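Keep the Screws Where We Can See Them

My aunt bought a sideboard when she got married and sold it forty years later to a neighbor, who still uses it. I have lived in 6 apartments and I own nothing from the first one. Some of that is on me. A good deal of it is on the furniture.

Most of what I threw out had one thing wrong with it: a stripped hole, a swollen corner, a drawer bottom that had dropped. I paid 100 dollars for one dresser and lasted nine months with it. When I asked the store, Udus, for a new drawer runner, they offered me a discount on another dresser.

Ladan Mazandarani runs a repair bench in Drarano and charges by the hour. She told me the glued pieces take her the longest, and that she turns many of them away. Anything held together with screws she will at least look at.

So I think stores should have to say, next to the price, whether a piece comes apart and whether parts are sold for it. It would fit on the tag. Buyers could still pick the cheap one - plenty of us have to - but we would know what we were getting.

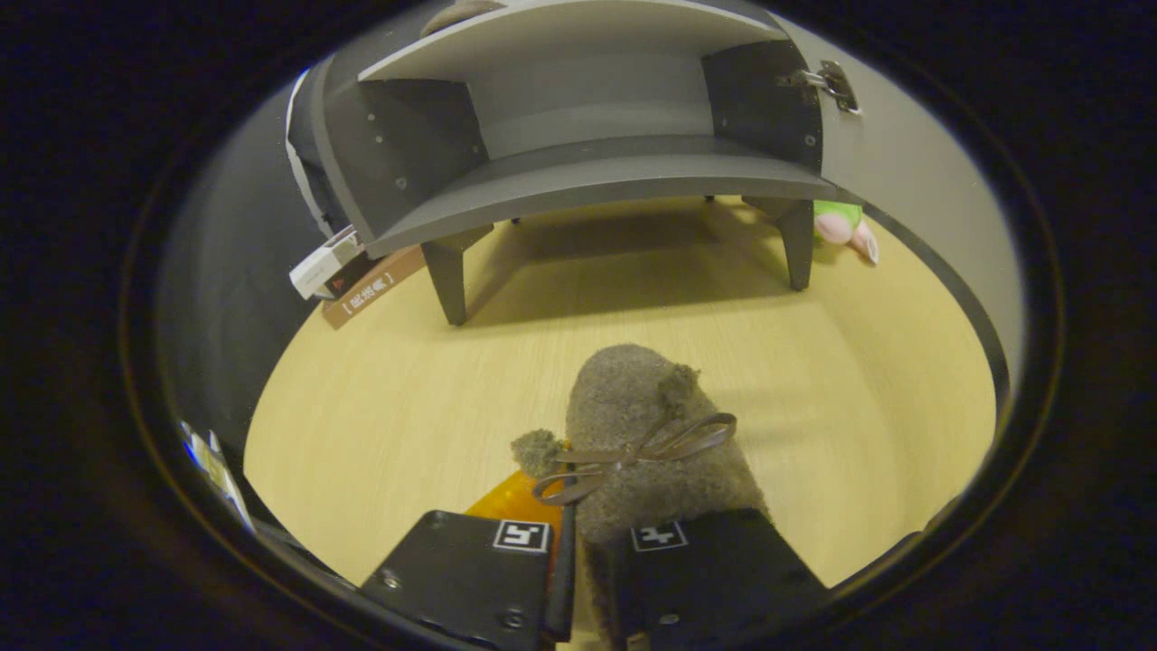 A curved shelf unit with its screw heads showing.

Visible hardware has a reputation for looking unfinished. I have come to like it. A screw I can see is one I can tighten on a slow evening in May, with a tool I already own.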